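Jamitz Hand-Held Gripper Pair

Product code: JZ-2H
Supplied by Casside
Status: in stock, ships in 3 working days

Overview

The Jamitz pair is a set of two hand-held grippers for recording manipulation tasks without a robot on site. The operator holds one in each hand and does the job with the gripper fingers. The recordings are then used to train a two-arm robot cell. The left and right units share the same gray body and the same black curved fingers, so spare fingers fit either side.

Each unit carries a white marker cube near the base, printed with black square codes. The cube gives the tracking software a fixed reference on the gripper. Keep the faces clean and do not put tape or labels on them. A scratched cube should be replaced, and replacement cubes are sold singly.

The pair is meant for work in ordinary rooms. Customers have used it in kitchens, stock rooms and washrooms, and Casside runs its own bathroom task set with it. That set is the one we get the most questions about, mainly from cleaning equipment makers who want to know if the fingers can hold a thin handle at an angle. They can, provided the handle sits well back between the fingers and not out at the tips.

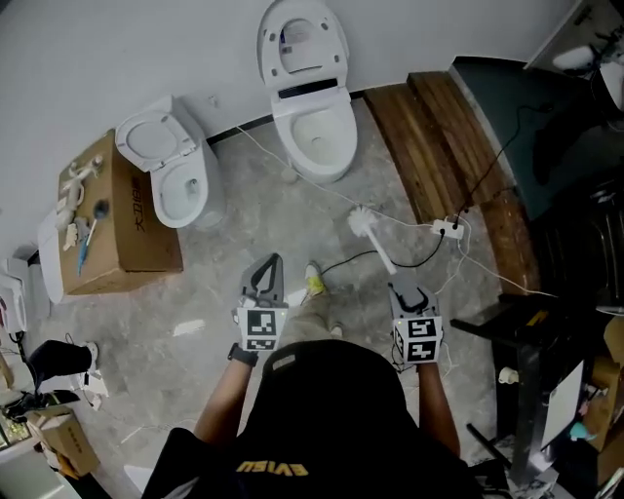

Two-handed recording on a tile floor, with a toilet brush held in the right gripper.

Grip and handling

The fingers close when the trigger is pulled and open again when it is released. There is no lock. For long tasks we suggest a break between takes, as holding a brush or bottle closed for several minutes is tiring on the hand. Operators with small hands may want the short trigger, a no-cost option that has to be chosen when ordering.

The finger surface can be wiped with a damp cloth and mild soap. The grippers are not waterproof. Do not dip them, and do not rinse the body under a tap. For wet work, keep a separate set of fingers and mark them - the surface wears faster when cleaning products are involved.

Weight and power

Each gripper weighs 600 g with fingers fitted. The battery is built in and charges through the port at the base.

What is in the box

Left gripper and right gripper
2 marker cubes, fitted
2 charging cables
Spare fingers, one set
Hex key
Printed setup sheet
Carry case with foam insert

Software

Recordings are handled by Hoani, which is licensed separately. It lines up the two grippers on one timeline and flags any stretch where a cube was hidden for too long. The current release comes with 38 task templates, and each one can be renamed or edited. Recordings can be exported for use with Grallden arm controllers. Other controllers need a converter, so please ask before you buy.

Changes in this version

The trigger spring is lighter than on the first units, which shipped in March. The hex screws holding the cube are now longer, after some early cubes worked loose in transport. Owners of first-run units can ask for the new screws free of charge.

Ordering and support

The pair is sold as a set. Single grippers are available as repairs only, against the serial number of the original set. Warranty covers the body and trigger for one year. Fingers and cubes are wear parts and are not covered.

For a loan set or a quote, contact Ridwan Liew at the Casside sales desk. Loan sets go out for two weeks and must come back in the carry case.

Page updated May 4, 2018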